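Paying monthly for plastic fruit
Jul 15, 2026

Right, quick one, because people keep asking me about the Durkby and I keep giving different answers depending on my mood. So a proper opinion, in one place, and then I can send people the link.

Durkby is the tabletop practice kit from Fosport. You bring the arm and the gripper. They send a box – artificial fruit, a few shallow dishes, the green and white check for the table, camera brackets, printed task cards. And then there's the service, where you send up your recordings and somebody at their end goes through them and tells you which ones are worth training on. Box is £1,000. Service is £49 a month on top, and the box is a bit pointless without it. That's the bit they say quietly.

I think the box is overpriced and the service is underpriced. That's the essay really. But fine, reasons.

Most of the cards are pick and place. Fruit to dish, dish to table, sort these, swap those. Sounds like nothing. Then you look at what the gripper has to deal with close up, a round glossy skin with light bouncing off it and a finger trying to find somewhere to sit against it, and you have a bit more respect for the fruit.

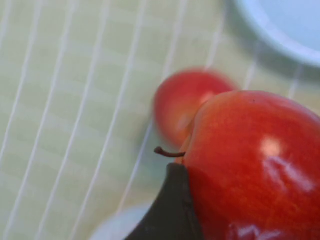 What the thousand pounds buys

Not a lot, by weight. I've had it since March and the one thing in the box I couldn't have sourced in a weekend is the task cards, and those are cards. The fruit is decent fruit. The dishes are dishes. My first reaction when I lifted the lid was that somebody in procurement was going to want a word with me, and somebody in procurement did.

The counter-argument is sameness. Everyone on the scheme gets the same stuff, so when Fosport tell you your grasps are worse than another lab's, you can't blame the shopping. I do buy that. I've worked on benches where three groups had three different bananas and we argued about bananas for a month. Boring, expensive, went nowhere.

But sameness is worth something like a third of the price. Not all of it. And they know, because Fothergill (the rival kit, you'll have seen the flyers) does a smaller box for a lot less and the sameness argument works just as well there. Where Fothergill falls down is that you get a download code and then silence.
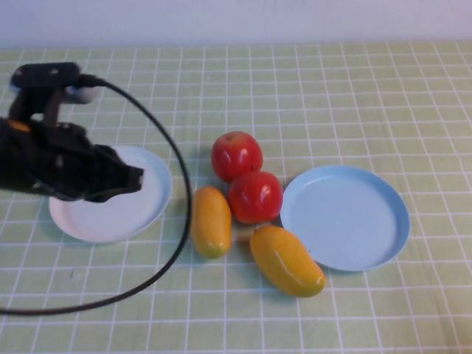 Silence is what kills these projects, in my experience. You sit there for days collecting demonstrations, feeling productive, folder getting fatter, and you've no idea that half of it is rubbish until you train on it and the arm does something daft. A human who looks at your stuff on a Thursday and says stop, your approach is different every time, pick one – that is worth more than any box. We had that exact note in our second week. Embarassing. Also correct.

So the service. You upload, you wait 2 working days, you get notes back. Real notes, written by a person, with spelling mistakes in them sometimes, which I find reassuring. Out of our first batch of 162 recordings they suggested we bin roughly a quarter. I was cross for an afternoon. Then I watched the ones they'd flagged and I would have binned them as well, if I'd bothered to watch them. Which I hadn't. Who does.

The notes on the wrist view were the best of the lot. I'd been treating it as the spare, the one you keep because storage is cheap. Their reviewer clearly works from that one first and goes to the side view when something looks odd. Makes sense once you've tried it. The side view tells you where everything is, the wrist view tells you what the finger is up to, and most of our bad ones were bad at the finger.

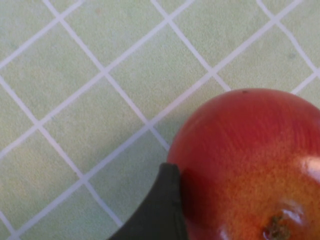 Jhun Maglaya doesn't agree with me on any of this and I promised to put the other side in. The reviewing is a crutch, Jhun reckons, and a team that pays someone else to watch its recordings will never learn to watch them itself. Better to buy nothing, get some fruit off a market stall, and have everyone in the group sit through every run once a week with the lights off. Costs you an hour and some biscuits.

I like that. I've also met groups. The hour gets moved, then it gets halved, then it's one student on their own with a laptop. If yours is disciplined enough, brilliant, save your money, stop reading. Mine isn't and I suspect most aren't.

The bit I'd mark them down for

Setup guide. It's poor. Fine on software, fine on the cards, hopeless on the physical business of getting an arm dressed for the job.
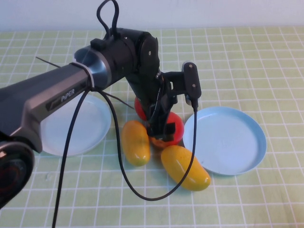
Fosport's guide gives cable routing one paragraph, and the paragraph says to keep it tidy. Tidy how? Nothing on how much slack, where to tie off, what to do at full reach. Anyone who has run one of these setups knows the camera lead has opinions. The one on our PiPER comes off the bottom of the wrist camera and swings out in a great big loop in front of the fruit before it heads back to the arm, and it goes right across the yellow ones as seen from the side. Is that a problem? Depends what your model decides to care about. A guide at this price should have a page on it, with drawings. Chia-jung Hsiao wrote us one in an evening and it's better than theirs, and I've told them they can have it.

Lighting is the other gap. Glossy fruit, white highlights on everything, and the guide says "even light". Ta.

None of this is fatal. It's the sort of thing that gets fixed in a second edition if enough people moan, so please moan.

Would I pay again

The monthly, yes, tomorrow, without thinking. I'd pay more for it, though please don't tell them. The box, no. If they sold the service alone with a shopping list attached I'd recommend it to everybody. I've asked. The answer was that they're "looking at it", same as they were in March.

Irport, who resell it round here, will knock a bit off the box if you take a year of the service up front. Ask, they don't advertise it. And ask who owns the recordings when you leave, becuase the contract takes three readings to work that out. You do, for the record. There's a clause about keeping copies for training their reviewers that you can strike out, and we did, and they didn't argue.

Haven't tried the kitchen set yet. If someone has, email me, I want to know whether the cards are any better.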